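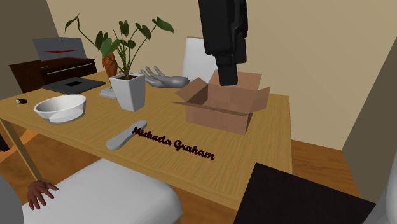

The Lantern Post of Bronville was a correspondence fellowship that ran its whole spiritual life through the mail. Its members met one another almost entirely on paper, and for a good while the little town of Bronville handled more letters about the soul than about anything else!

The fellowship was founded by Sandrine Courtois, a schoolteacher who had moved to town to teach penmanship and arithmetic. She had grown up in Vevirer, a farming settlement where the nearest chapel was most of a day away by wagon, and her family had kept up its faith by trading long letters with cousins. Courtois came to believe that a letter, written slowly and read aloud at the kitchen table, was a form of worship all by itself. She wrote her first "lamp letter" in June, copied it out by hand, and sent it to former pupils who had left for the mill towns.

The letters were wonderful things, and very odd. Each opened with a question ("What did you carry today that was not yours?"), moved on to a short reading, and closed with a chore. Members might be told to mend something belonging to a neighbor, or to sit without speaking until the lamp burned down. They were then expected to write back and say how it went. Courtois answered the replies herself in the early years, often in the margins of the same sheet, so that a single page could cross the state several times and come home black with ink.

Growth and the Sarmiento press

Demand soon outran her handwriting. The printer Sarmiento, whose shop stood across from the Bronville depot and mostly turned out seed catalogs, agreed to set the lamp letters in type in exchange for a share of the subscription money. The seed catalogs left their mark. Early printed letters carry borders of squash vines and sweet peas, and one lesson on patience ends with planting directions for parsnips that seem to have been left in the form by mistake. Members loved it, and several wrote in to report on their parsnips.

At its height the fellowship had 3,152 paid subscribers. Most lived on farms or in railroad towns, and a surprising share were night workers: telegraph operators, bakers, nurses. A lamp letter could be read at any hour, and for people who slept through Sunday services that mattered a great deal.

Beliefs

The Lantern Post had no creed. Courtois wrote that a person could belong to any church, or to none, and still keep the lamp. There were two firm rules. Every letter had to be answered, and no answer could be shown to anyone outside the household without permission. The second rule is the reason so little of the correspondence was published while she was alive.

The one yearly observance was Lamp Night, held on 18th May, when members everywhere lit a lamp at dusk and wrote to a stranger whose name they had drawn from the subscription rolls. Some of these pairings turned into friendships that lasted for decades, and at least one led to a wedding in Visombridge.

The Visombridge split

Trouble came from Visombridge, where a large circle of members had started meeting in person. They wanted a hall, a choir and a regular speaker. Courtois was against all of it and said so in a fiery letter known as "The Closed Door," easily the liveliest thing she ever wrote. The circle went its own way, took a good part of the mailing list with it, and built its hall. It lasted two winters before the members drifted into other congregations.

The Bronville side carried on, smaller and slower. When Courtois's eyesight failed, subscribers took turns writing the lamp letter, with very mixed and often delightful results.

Surviving letters

The Bronville town library holds 2,078 items from the fellowship, including replies, printed lessons and the original subscription rolls. A reading copy of "The Closed Door" is kept at the front desk.

Filed under: Religion & Belief, Local History, Mail and Post
Shares: 2 | Comments: 2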